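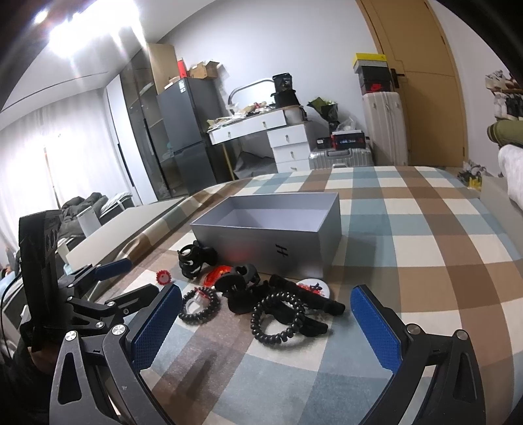
Pinzas, coleteros y la caja gris, sobre la colcha de cuadros

¡Por fin le ha tocado a las cosas del pelo! Llevaba desde febrero diciendo que un día vaciaba el neceser entero encima de la cama, y ha sido hoy. Me ha encantado, de verdad, con lo poquito que cuesta (41 minutos, con café incluido).

La caja gris me tiene enamorada. Es de las rígidas, con el interior tirando a lavanda, y me daba una pena tremenda tenerla vacía en el armario. Las pinzas negras van al fondo, que son las que más abultan, y los coleteros de espiral encima, porque los uso a diario y luego nunca los encuentro. ¡Qué gusto abrir y tenerlo todo a la vista!

Lo rojo pequeñito lo quiero aparte, en una bolsita de tela que compré en Clundley y que todavía no había estrenado. Mañana sigo con el cajón de los pañuelos, que ese sí que da miedo, y si me animo os enseño también cómo ha quedado el estante del baño.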